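Filed under: Home & Garden > Bathroom > Storage and Decluttering

Print this thread | E-mail to a friend

**Bathroom cupboard, where do you lot put everything**

wattle_jen
Moved into the Wilau place in May. One cupboard under the basin, 80 cm wide, pipe straight through the middle. Four of us. Currently everything lives in a pile. Thinking plastic tubs, sorted by type? Or by person? Need ideas before I go mad.

Kovidham
By type. Always. Trays for small stuff, something deeper for the bulky things.
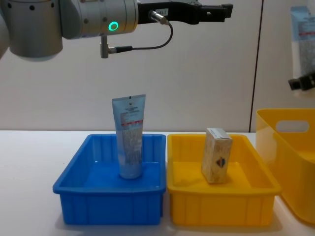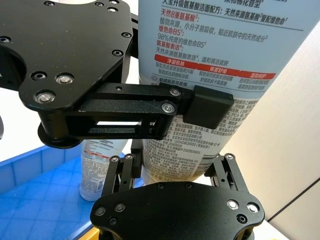
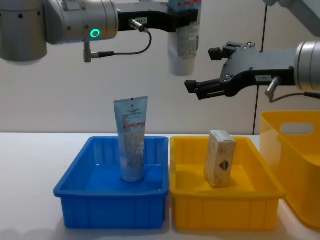
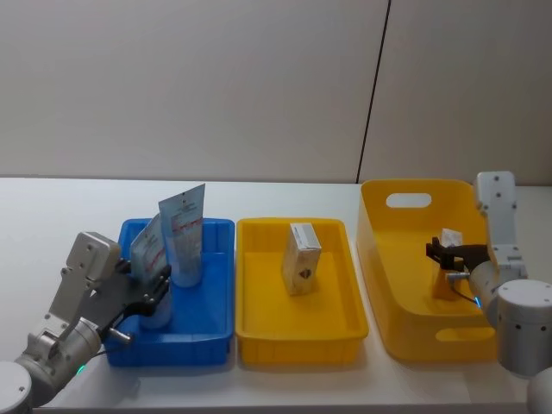
Second one: big cleanser tube. Last one: three plastic containers in a row.

wattle_jen
Ta. Hadn't thought of mixing trays and a deep one. Big tubes are my problem, they flop over in everything.

dunny_dave
Disagree on by type. Did that for 9 years, kids just rummage thru the lot and leave it on the floor. One tub each, name on it, mess is their problem.

Kovidham
So you own four sunscreens and four toothpastes. Great.

dunny_dave
Yep. And no arguments before school.

Anas Rizk
Bit of both here. Shared stuff by type, own tub for the rest. Measure round the pipe first!! I bought tubs for the full width like a goose, had to take them all back. Big tubes go cap down in an old jug.

inthanon_mum
Chuck stuff out before buying anything. Found sunscreen older than my youngest. Also keep meds out of there, too humid, and little hands.

dunny_dave
Agree with that at least

wattle_jen
OK measured. Pipe's dead centre so two narrow ones either side. Jug for the tubes. Will try Anas's way, if it's a shambles by winter I'll go Dave's.

Kovidham
It'll be a shambles

Related threads
Mould on silicone, bleach or redo?
Towel rail keeps pulling out of plasterboard
Astthorpe drawer units, worth it?
Laundry reno for under $200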